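Stirklow Housing Association
Home Care Leaflets for Residents

Looking after wooden worktops and tables

Many homes managed by the Association are fitted with wooden worktops, and a number of furnished flats also include a wooden table. With regular care these surfaces will last for many years. The following guidance applies to oiled and varnished wood. Residents with painted surfaces should refer to Leaflet 49.

Daily cleaning

Wipe the surface with a soft cloth wrung out in warm water and a little washing-up liquid. Work along the grain and dry the surface straight away with a clean tea towel. Water left standing near the sink or beneath a dish rack will darken the wood within a few days. Bleach, scouring powder and wire wool should not be used.

Hot pans must be placed on a trivet or a folded cloth — a chopping board is also suitable. Kettles and slow cookers should be moved forward from beneath wall cupboards while in use.

Stains and marks

White rings left by cups can often be removed from varnished wood with a small amount of petroleum jelly, left overnight and wiped off in the morning. Tea, beetroot and turmeric are more stubborn. Rub the mark with half a lemon dipped in salt, rinse after 5 minutes and dry well. Test any treatment first on a part of the surface that is not normally seen.

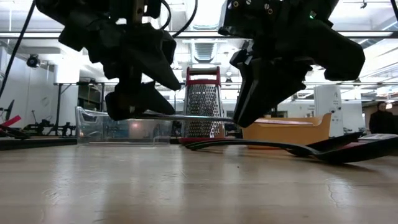
Thin metal item held just above a light wooden tabletop.

Metal tools and tins are a common cause of black marks, particularly where the wood is damp. Place a mat or a sheet of thick card beneath them when carrying out small repairs, and lift them when moving them across the surface.

Oiling

Oiled worktops should be treated twice a year, and February is a convenient month for the first coat, when heating has dried the air indoors. Apply a food-safe oil thinly with a lint-free cloth, leave for twenty minutes and remove the excess. A second coat may be applied the next day. Used cloths can catch fire without warning. Soak them in water and lay them flat outdoors to dry before disposal.

Reporting damage

Splits, loose joints and swelling around the sink should be reported to the Repairs Desk at the Gosville office, quoting form 367. Residents should not attempt to sand a worktop without written consent — the Association will advise whether sanding is suitable.

Leaflet prepared by Raluca Cozma, Resident Services
Last reviewed: Friday, August 7, 2026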